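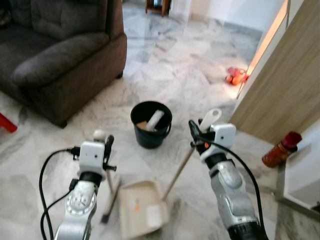 Living room with fabric sofa, marble floor and black bucket.

4. Cleaning the floor around the sofa

This section explains how to clean the marble floor of the living room in the Riviere apartments after you assemble the Elley sofa, and also how to do it each week. Please read section 3 (Fitting the legs) first. The sofa must stand on its legs before you begin.

4.1 What you need

A broom with soft bristles
One bucket with handle
One flat cloth, dry
One flat cloth for the damp cleaning
Floor soap for natural stone, neutral type
Felt pads, size 40 mm (in the bag with part number 2605)

Do not use vinegar, lemon cleaner or bathroom descaler. Marble loses its shine where the acid touches it, and this can not be repaired with soap.

4.2 Clear the floor

1. Take away the light things first: toys, stools, shoes, cans and bottles. Put them on a table or in another room.
2. Pick up by hand any piece of cardboard or packing and put it in the bucket. Pieces with a staple inside must never be swept over the marble.
3. Put spray cans upright in a closed cabinet. A can which lies on its side can roll under the feet.
4. Open the door of the room completely, so the broom can reach the corner behind it.

CAUTION: Keep spray cans away from direct sun and from heaters. Follow the text on the can.

4.3 Sweep

1. Start at the wall which is the most far from the door.
2. Sweep with short strokes, always in the direction of the door. Keep the bristles on the floor.
3. Sweep along the front of the sofa, then between the leg and the armrest side. Dust likes to stay at the legs.
4. For the space under the sofa, hold the broom low and pull the dust to you. Do not push it to the back.
5. Follow the lower edge of the cabinets. Do not hit the panels with the broom head.
6. Collect the dust in one place and put it in the bucket.

Note: If the broom handle touches the upholstery, no damage is expected, but a dirty handle can leave a mark on the fabric. Wipe the handle before.

4.4 Damp cleaning

1. Empty the bucket and rinse it.
2. Fill it with 8 litres of lukewarm water and add the soap. The quantity is written on the soap bottle.
3. Wring the cloth well. It must be damp and must not drip.
4. Clean two or three tiles, then dry them with the other cloth before you continue.
5. Leave a dry hand's width around each sofa leg. Clean this part with the dry cloth only.

CAUTION: Polished marble is slippery when it is wet. Wait roughly 20 minutes before you walk there in socks.

4.5 Check the felt pads

Two persons are needed. Lift the sofa at the front, below the seat. Never lift it by the armrest. Look if every pad is complete and well glued. A pad with sand inside will scratch the tile, so change it also if it looks good from the side.

Lower the sofa slowly. Do not drag it.

4.6 Spare parts

New pads can be ordered from Vanduso with order code 101. For questions about the fabric or the legs please ask Duarte Veloso at the Dadau service desk, every day until Friday in the morning. Questions about the stone floor go to Afonso Frade.

Continue with section 5, Care of the cushions.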